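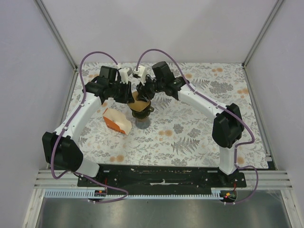

Session Two: Setting Up the Dripper, and Where Everything Lives Afterwards

Search handouts and recipes Go

Filter Coffee at Home, Lurnham evening course
Notes by Grażyna Sowa, Room 538

Hello again! These notes go over what we do on Friday, in the same order, plus a few bits I always run out of time for. Read them before or after, I don't mind, but have the first page near you when you try it in your own kitchen. Last week was all beans and grinders, so if you missed it, grab the Session One sheet from the tray beside the kettle.

Seating the paper

Get the paper in properly before you even think about coffee. I know it's the dull part. I skipped over it for years and then wondered why my coffee tasted fine one morning and like weak cardboard the next.

Take one filter out of the box and fold along the seam. If your papers have two seams (one on the side, one on the bottom), fold them in opposite directions. Then open it out with your fingers so it makes a proper cone, and lower it into the dripper with the dripper already sitting on its glass vessel. Run a fingertip around the inside so the paper lies against the wall. It's fine if the rim of the paper stands up above the rim of the dripper – lots of them do, depending on whose papers you bought and whose dripper you own.

I like a dripper with a handle, even a little looped one. When the thing is full of hot wet grounds you'll be glad of it. I also like brewing into clear glass so I can see how much I've got. If yours drips straight into a mug, go by the scale instead.

Now rinse. Pour hot water around the whole paper, let it run through, swirl it in the glass and tip it out. Please do tip it out. Elżbieta Szulc, who takes the Tuesday group, brewed on top of her rinse water in front of a full class, and she's given me permission to put that in writing.

Which papers?

Match the size and the shape to the dripper. Wedge papers want a wedge dripper, cone papers want a cone. You can bodge one into the other by folding, and it'll do in a holiday cabin, but you'll get a gap down one side and the water will find it. Brown or white is up to you. I find the brown ones need a longer rinse, Elżbieta says she can't taste any difference, and we've agreed to leave it there.

Keep the papers in their own box if you can, flap closed, away from the stove and the spice rack. Paper picks up smells like you wouldn't believe. I once had a month of coffee with a faint whiff of cumin.

The recipes

Everything by weight, water included. If your scale only does whole grams that's plenty.

Small brew, one big mug or two polite ones
24 g coffee, medium grind
383 g water, just off the boil

Large brew, for the table
38 g coffee, a touch coarser
615 g water, just off the boil

On the class Zukov grinder I use the fourth notch for the small brew and one click coarser for the large. At home your numbers will be different, so write them in the margin.

1. Coffee into the rinsed paper. Give it a tap to level it.
2. Zero the scale.
3. Pour enough water to wet all the grounds, then wait. You'll see it puff up and bubble if the beans are fresh. I give it the time it takes to put the milk away and find a spoon.
4. Give the wet grounds a gentle stir. A chopstick is my favourite tool for this, much better than a spoon, which shoves everything around and can catch the paper.
5. Pour the rest in slow circles, in a few goes. Stay off the paper itself.
6. Let it drain right down. Lift off the dripper, stand it on a saucer, swirl the glass and pour.

If it's sour or thin, grind finer. If it's bitter or takes forever to drain, grind coarser. Change the grind and leave the rest of the recipe alone until you've tasted it again, otherwise you won't know what fixed it!

Beans for Friday are the Kaczorowski house roast, same as last week, so you'll have something to compare with. A couple of you asked about the Postuvero blend. It's darker and I'd save it for Session Four, when we do milk.

Jars, lids and sticks

Okay, the tidying. I get teased about this section, but a coffee corner that's a mess is a coffee corner you stop using, and then it's back to instant.

Beans or grounds go in a jar with a lid that closes well. Glass is good, and any colour of lid will do – I lean towards a dark green myself, it hides fingerprints. Clear glass lets light in, so a clear jar belongs in the cupboard. Tinted is a bit kinder but I'd still keep it off the windowsill. Don't fill a jar with fresh beans on top of old ones. Finish the old ones first, wash the jar, dry it overnight with the lid off, then fill.

The stirring stick wants a home too, or it ends up in the drawer with the birthday candles. Rinse it, dry it, and lay it across the top of the jar where you'll see it next morning. A skewer does the same job as a chopstick if you snip off the pointy end.

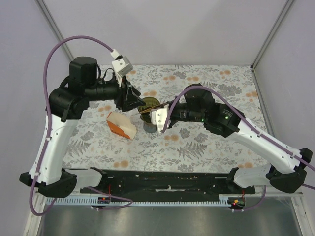

Can I keep my beans in the freezer?

You can, as long as they're sealed up in small portions and you take out only what you'll use. Let the portion come back to room temperature before you open it, or you'll get damp beans. I wouldn't bother for a bag you'll get through in a couple of weeks.

Cleaning up

Paper and grounds go in the green bin together, or out on the garden if you've got one. My hydrangeas get a bit, spread thin. Rinse the dripper straight away, while it's still warm, and get into the corner where the handle joins. Once a week I wash it with dish soap and a soft brush. Skip anything scratchy if yours is plastic.

The glass gets brown at the bottom even when you think you've rinsed it. Baking soda and warm water, leave it to sit while you have your breakfast, then brush.

For next time

Bring your own dripper if you have one, any shape, and a few of the papers you normally use. Brew the small recipe at least once before then and jot down your grind setting and how it tasted. One line is enough. "Tasted like the bottom of a teapot" is a perfectly good note and I've had worse handed in.

Doors open at 6:30 and the kettles go on at 7. Mugs are in the left-hand cupboard, tea towels on the hook behind the door.

Grażyna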